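3.2 Choice of microwave

The shared kitchen at Nitonska House serves 84 residents and has two microwaves. For this part of the project we looked at how easy the controls are to use for someone who has not used that model before. The older unit has two dials and no display, so most of our time went into the newer one, a cream Midea with a button panel.

We ran the sessions on Friday evenings in March, when the kitchen is busiest. Each person was asked to do three jobs: heat a mug of water for one minute, heat a 700 mL container of soup, and stop the oven early and open the door. We wrote down the first button each person pressed and any corrections they made.

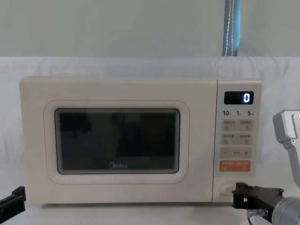
Figure 4. Control panel of the newer microwave, with the start button in orange below the plus/minus bar.

The start button was found quickly in most sessions. It is a warmer colour than the other buttons and sits low on the panel, close to the door release. The quick-time labels (10, 1 and 5) caused more trouble. Several people read the 10 as ten minutes and pressed something else to be safe - usually the plus sign, which they then had to press again and again. Newer residents also hesitated over the four small square buttons, where the printing is small and sits above an icon.

Opening the door gave few problems once people had looked at the bottom of the panel, though two of them pulled at the door edge first.

For the label trial in Section 4 we left the start button and door release alone and made larger English stickers for the quick-time row only. The stickers were cut from Prendus label sheets.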